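# Taking Computers Apart, Carefully: An Interview with Liette Poirier and Femi Nnaji

*Prepared for the members' bulletin of the Nelleck Shared Workshop by Binta Ajayi*

The two-arm disassembly cell at Nelleck occupies a bench along the back wall, between the drill press and the door to the paint room. It has been under construction since March of last year. Its builders, Liette Poirier and Femi Nnaji, are both members of the workshop's electronics section, and both agreed to be interviewed on a Wednesday evening while the cell was in use.

The project began with a practical problem. Nelleck accepts retired office computers from a local refurbisher, Griloment, and members strip them for parts on two evenings a month. Ms. Poirier had been doing this by hand for several years before she proposed a machine.

"I did not set out to build a robot," she said. "I wanted a better way of opening a drive bay without catching my knuckles on the edge of the case. Femi was the one who had spent time with robot arms at work, and he asked what the hardest part of the job was. I told him there were four or five hardest parts."

Mr. Nnaji recalled the conversation in similar terms. His first suggestion was a single arm that would do nothing but lift out memory modules. The plan grew when the workshop's equipment group approved the purchase of two second-hand arms, on the condition that the bench and its fittings be built by members. 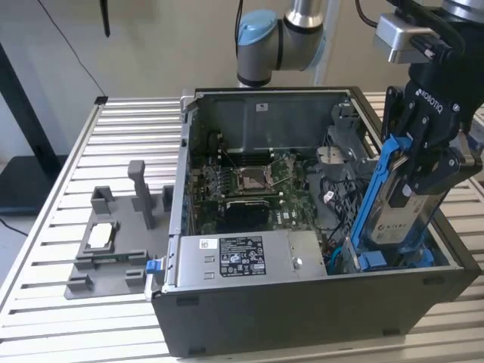

The question of where to put things proved more difficult than the question of how to pick them up. "A person takes a part out and sets it down wherever there is room," Mr. Nnaji said. "The arm needs to be told, and if the part slides even a little, the next move is wrong." The answer was a printed tray, gray like the rest of the fittings, which sits on the bench to the left of the computer and has a tall post and small corner blocks. Ms. Poirier drew it in the evenings and revised it many times. The file in use is named Urnell, after the street where she lives, and she estimates that half the filament used on the project went into trays that were later thrown away.

She is particular about the corner blocks. Early versions used a continuous wall, which looked tidier and was harder to load. Short blocks leave room for the fingers on either side of a part, and a broken one can be replaced without printing the whole base again.

Asked why the pair had settled on desktop towers when laptops are more numerous in the donation pile, Ms. Poirier replied that towers forgive mistakes. They are heavy enough to stay in place, and many office models can be opened without much work. Drives held in plastic carriers are especially well suited to the cell. "The carrier gives you something to hold," she said. "A bare drive is a smooth metal brick. I would still rather do those myself."

The processor is another matter. Both builders described it as the part that demands the most patience, on account of the lever and bracket that must be raised before the chip can be lifted. Mr. Nnaji spent most of one winter on that sequence alone. He keeps a written log of every attempt, which stood at 521 entries on the evening of the interview, and he was candid about its contents.

"Most of the early pages say the same thing in different words," he said. "The approach was too fast, or the angle was off. I would change one number, run it again and write it down. Rostyslav used to come past on his way to the lathe and read the latest page out loud to the room."

Rostyslav Kravchuk, who looks after machine safety at Nelleck, had a more formal role as well. He required a marked floor boundary, a stop button within reach of either end of the bench, and a rule that no member may run both arms without a second trained person present. Mr. Nnaji said he had argued against the last requirement and no longer does.

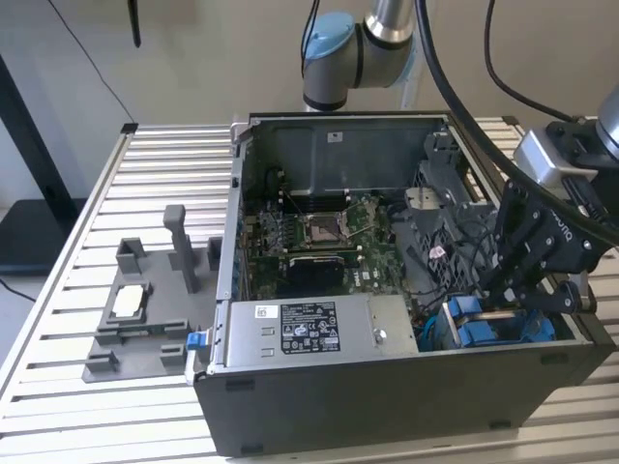
Training has become a larger part of the work than either builder expected. Temitope Effiong, the first member to complete the course, now leads the introductory session. She begins with the power off and asks each newcomer to remove and refit a drive by hand before touching the controls. Ms. Poirier supports this approach. In her view, a person who has felt a latch release will notice sooner when the arm is pushing against one that has not.

The cost of the project has been shared between the workshop and its two builders. Materials for the trays and cable supports came to $1,351, excluding the arms and the bench. Mr. Nnaji considers this reasonable for a build of its size, although he would spend the money differently a second time. He regrets buying inexpensive cable ties and would have ordered longer cables from the beginning — the first set pulled tight whenever an arm reached to the far side of a case.

Neither builder claims that the cell is faster than a person. Ms. Poirier can strip a familiar model in a few minutes, and the arms take considerably longer. What she values is the opportunity to learn, and the fact that other members have begun to borrow from the design. A smaller fixture based on her corner blocks is now used in the bicycle section for holding brake parts.

Work planned for the coming months includes a tray for memory modules and a simpler way of recording the position of a new case. Mr. Nnaji would also like to attempt refitting, with the arms returning parts to a tower in the correct order. Ms. Poirier was more cautious on this point.

"Taking out is one skill and putting back is another," she said. "I have told him he may start on that when the log is finished. He says the log will never be finished, so we are still discussing it."

Members who wish to attend the introductory session may add their names to the sheet beside the tool crib. Places are limited to two per evening, and closed shoes are required.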